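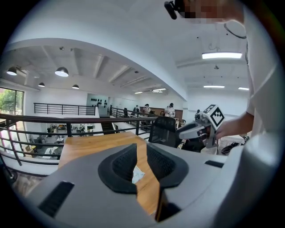
Crumpled tissue on a wooden tabletop.

Nesell Interchurch Prayer Fellowship
Minutes of the November meeting, held in the Ganik Room at 7.30 pm

Chair: Farzana Haque
Apologies were received from the Cilura congregation.

1. Opening
The Chair opened the meeting with a reading from Psalm 46, followed by a period of silent prayer.

2. Minutes of the previous meeting
The minutes were agreed as a correct record and signed. Under matters arising, it was noted that the large-print prayer cards had been delivered to both churches.

3. Night of prayer
It was confirmed that the night of prayer would be held at Kowalchuk Hall, beginning at 9 pm and closing at 6 am. Of the 38 places on the rota, 29 had been filled. The hours between 2 am and 5 am remained the hardest to cover, and congregations were asked to announce this again at morning worship. Members discussed whether hymns should be sung after midnight. It was agreed that singing would stop at 11 pm – the hall adjoins houses on two sides – and that spoken prayer would continue in the small room.

4. Intentions
The following were adopted for the coming month: those in hospital and their families; schools and teachers; peace between neighbours of different faiths. A request to add the local elections was agreed, on the understanding that no party or candidate would be named.

5. Finance
The balance stood at £3,069. Payment of the hall deposit was approved. The purchase of a second microphone was deferred to the next meeting.

6. Any other business
The Cilura congregation had asked in writing whether children might lead the opening prayer. The proposal was welcomed, and the Chair undertook to reply.

The meeting closed with the Grace at 8.55 pm.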